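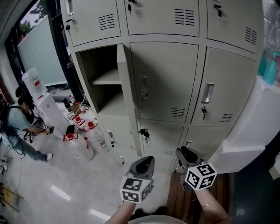
It took three tries to get our longest-serving scorer to sit down for a conversation. The first time it rained and she went home, the second time it didn't rain and she had a match to score, and so we ended up talking one evening in July, a little after seven, with a pot of tea and a plate of shortbread between us and her pencils lined up along the edge of the table.

She has scored 904 matches for Cludatgate, first team and second team together, and she can tell you the figure because she numbers every one of them in the top corner of the sheet. Her first was a second-team game against Kinier, and she only did it as a favor.

"My brother was playing and the regular scorer had the flu," she said. "I knew what a wide was and I knew what a bye was, and I thought a leg bye was something they were making up to tease me. I got through the first innings and my total was four short of the umpires', and I was so ashamed that I stayed up that night with a library book and learned it properly. The next week I asked if I could do it again!"

Scoring suits her, I think, in the way that knitting suits some people. She likes to be busy and she likes to be left alone while she's busy, though she'll talk happily enough between overs. She uses four colors, one for each of the first four bowlers, and goes back to the start of the set for the fifth. The sheets are kept in date order, and if you ask her about a game from years back she'll generally want to look it up before she says a word about it.

I asked about the best innings she had ever put down on paper, expecting one of the big hundreds, and she shook her head.

"Everybody remembers the hundreds. The one I go back to is a 31. We were chasing 271 in the Pillay Cup and we had lost seven wickets, and our number nine stayed in for the better part of two hours. If you look at the sheet, it's dots and dots and dots, and then a single, and then more dots. My hand was shaking by the end of it. We won with five balls to spare, and I had to go over the last line in pen since I'd been pressing so lightly that you could hardly read it."

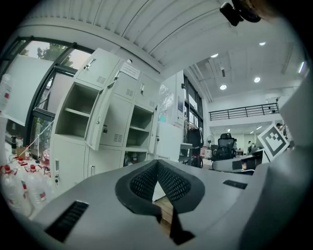 Inside at Cludatgate, July

She's less sentimental about the season when one of our openers made 935 league runs. It was a wonderful summer, she agrees, and he was a lovely player to watch, very straight and very patient, but he had a habit of running threes when there were two and a half in it. She spent a good deal of that year with her pencil in the air, waiting to find out whether she was writing a three or a run out.

We moved on, as we had to, to the tablets. The league brought in the Binix scoring app two seasons ago, and every match now has to be entered ball by ball while it's going on. There were people at the club who expected her to quit over it, and she knows perfectly well who they were.

"I like it very much," she said, and took another piece of shortbread. "My sister follows it from her kitchen, and she calls me at the tea break to ask why we've taken the spinner off, as if I had any say in the matter. I do the tablet and the other scorer does the book, and at the end of the over we check each other. Then after the game I take the book home and copy it out for myself, in colors. That part is only for me."

What does she find hard, after all this time? She thought about it for a while. Overthrows, she said, when the batters have crossed and then changed their minds. Two brothers batting together in the same brand of helmet. Fielding sides that swap bowlers without telling anyone which end. And umpires who signal a bye while they're walking, with a hand that barely gets above the shoulder, so that she has to stand up and wave until they do it over again. She'll hold up the game for that if she needs to, and she has done it in a cup final.

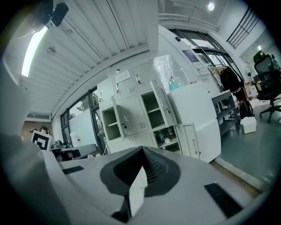 Cludatgate Cricket Club | Scorers and Umpires Section

The beginners' course is the thing she most wanted to talk about, and we had got well into the second pot before we came to it. She has been teaching it each spring, four evenings, with old sheets for people to practice on and one made-up over that contains every awkward thing she could think of, including a no-ball that goes for byes and a batter who retires hurt and comes back. Nobody has ever got that over right on the first evening, and she is a little bit proud of it.

"They come in worried about the arithmetic," she said. "The arithmetic is adding up to six! What you have to learn is to keep looking at the field. A new scorer looks down to write and stays down, and the next ball has gone. I tell them to write small and look up, and if you miss one, ask the person next to you straight away, before it turns into two."

She'd like to see more of the junior parents give it a try, seeing as they're at the ground anyway and mostly sitting down. She would also like a table that doesn't rock, and she asked me to put that in.

As for her own plans, she means to carry on at least through next season, second team for preference, home games if the knees are bad. Match 905 is away at Kinier, with a one o'clock start, and she was already wondering who might give her a ride.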